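El trabajo como vocación: una escuela parroquial de oficios vuelve a leer la doctrina social

En la tradición cristiana, el trabajo humano nunca ha sido un asunto meramente económico. El libro del Génesis sitúa al hombre en un jardín para que lo cultive y lo guarde, antes de toda caída y de todo castigo. De esa precedencia han extraído los comentaristas una consecuencia que la Escuela de Oficios Truloleo ha querido colocar en el centro de su programa de formación: el esfuerzo cotidiano pertenece a la dignidad de la persona y participa, de modo limitado pero real, en la obra del Creador.

La escuela, vinculada a la parroquia de Ernine, reúne a 403 alumnos en los talleres de carpintería, mecánica, administración y costura. Desde enero, todos ellos dedican una hora semanal a la lectura comentada de textos de la doctrina social de la Iglesia. El padre Eliseo Beltrán, responsable del programa, reconoce que la propuesta despertó al principio ciertas reservas.

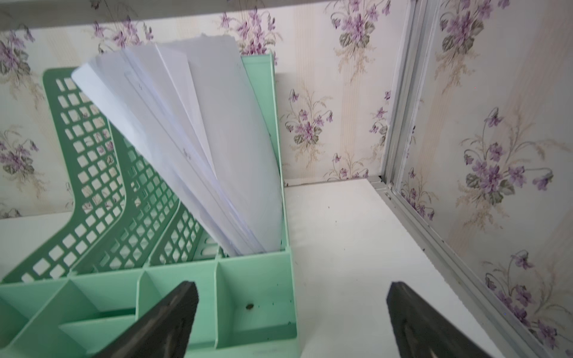

«Algunas familias temían que restáramos tiempo a la práctica», explica. «Les respondimos que un oficio se aprende también con la inteligencia y con la conciencia». La experiencia de los primeros meses ha llevado a mantener la hora de lectura y a trasladarla a las 8 de la mañana, antes de la apertura de los talleres.

El itinerario parte de la distinción clásica entre el sentido objetivo y el sentido subjetivo del trabajo. El primero se refiere a las técnicas, los instrumentos y los productos; el segundo, a la persona que trabaja, se realiza y responde de sus actos. La doctrina concede primacía al segundo - y de ahí derivan el derecho al descanso, el salario justo y el respeto a la vida familiar. Daiane Damasceno, profesora de teología moral, dirige las sesiones sobre esta materia y propone a los alumnos que examinen a la luz de los textos las condiciones de su primer empleo. 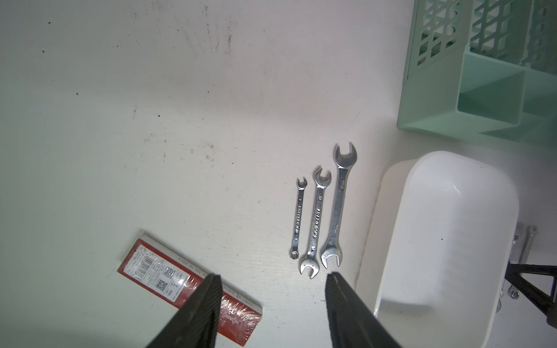
De particular interés ha resultado el módulo dedicado al descanso dominical. Welington Seixas, antiguo alumno y hoy encargado de un taller en Vistell, acudió a exponer las dificultades de quien debe organizar turnos sin privar a nadie del día del Señor. Su intervención evitó las respuestas fáciles. Admitió que había cedido en más de una ocasión a la presión de los plazos, y que solo la conversación franca con sus empleados le permitió corregirlo.

La biblioteca ha acompañado el proceso. Vanderleia Bragança, su directora, ha incorporado 300 volúmenes de espiritualidad y ética profesional, entre ellos un tratado sobre las virtudes impreso en 1613, procedente del legado Furnival, que se consulta bajo supervisión.
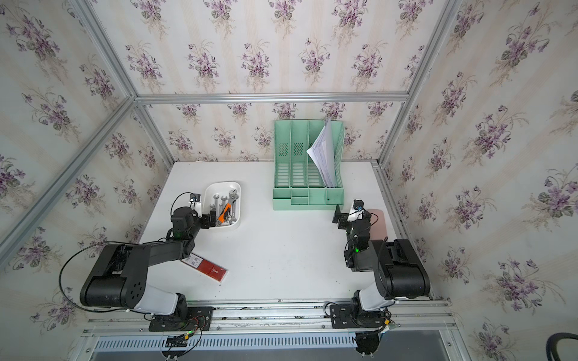 La última parte del programa aborda la relación entre la técnica y la responsabilidad moral. Rogério Lins, diácono e ingeniero, sostiene que la máquina no exime a quien la emplea de preguntarse por el bien del prójimo. Una máquina puede asumir una tarea repetitiva; la decisión sobre el destino de ese tiempo liberado corresponde siempre a personas concretas. A juicio del diácono, la tradición ofrece aquí un criterio firme: el progreso merece tal nombre cuando sirve al hombre entero, también en su apertura a Dios.

Los alumnos que concluyan el itinerario presentarán una breve memoria escrita sobre su propio oficio. Las memorias se leerán un sábado en la iglesia parroquial, después de la misa vespertina, con asistencia de las familias.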